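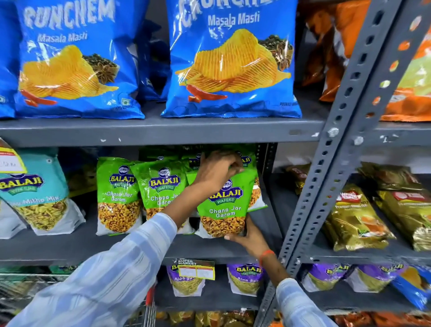
A packet of Chana Jor Garam on a shelf of packaged namkeen in a grocery store.

Packaged namkeen is the trade name for savory snacks of Indian origin that are cooked, seasoned, and sealed in printed bags for sale in stores. The term covers fried gram flour noodles (sev), flattened spiced chickpeas (chana jor garam), lentils, nuts, and mixtures of these. Potato chips, called wafers in much of western India, are a separate product but are normally sold in the same aisle.

Background

Namkeen was long sold loose by sweet shops and street sellers, who weighed it out into paper cones or bags. Sealed plastic packets made it possible to keep the snacks crisp for longer and to sell them far from where they were fried. Loose sale continues in many towns, especially before festivals, when households buy in quantity for guests.

Packaging

Most packets are pillow-shaped bags with a crimped seal at the top and bottom. Makers of namkeen often leave a clear window in the front panel so that the buyer can judge the color and texture of the contents. Chip bags more often rely on a large printed picture of the product with its spices, such as red chili or star anise. Color is used to tell one variety from another within a brand. Food packets sold in India also carry a small square symbol, green for vegetarian products.

Store arrangement

The snack aisle is usually fitted with steel shelving on slotted posts, which allows each shelf to be raised or lowered to suit the height of the bags. Packets are stood upright with the front panel facing the customer, and further packets of the same variety are placed behind. Light, bulky bags are commonly given the top shelf.
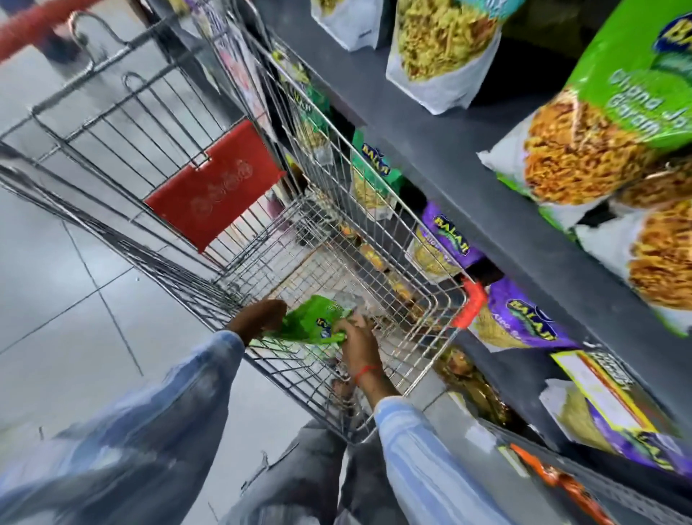
A shopping cart beside shelving stocked with savory snacks.

A survey of neighborhood supermarkets prepared by the retail writer Ismael Quintana for the Keron Institute recorded 2,269 packets of namkeen and wafers in a single store of medium size. These were divided among 40 varieties, 11 of which were mixtures. The survey, carried out in June, noted that customers tended to take a packet from the front of the row and to hold it upright while reading the label. It recommended that wire carts be kept in aisles wide enough for 2 to pass, as snack packets at the shelf edge are easily knocked down.

Pricing

Packets bear a printed maximum retail price, but many supermarkets also fix their own signs to the front lip of the shelf. A common form has the word "Super Market" over white boxes that staff fill in by hand.

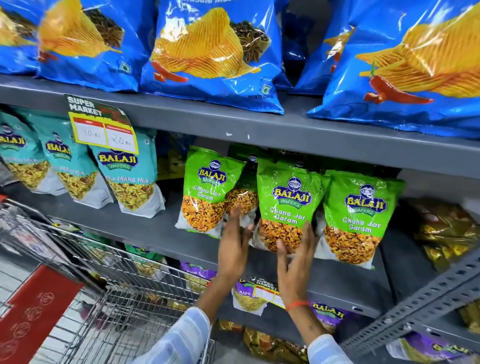
Handwritten signs of this type are inexpensive and can be changed quickly when an offer begins or ends. Their main weakness is that a sign may be left in place after the stock has been moved, and store manuals therefore advise checking signs each time a shelf is refilled.

Storage

Unopened packets are kept in a dry place out of direct sunlight. Once opened, the contents soften as they take up moisture from the air and are best moved to an airtight container.

See also: Chivda; Farsan; Papad; Potato chip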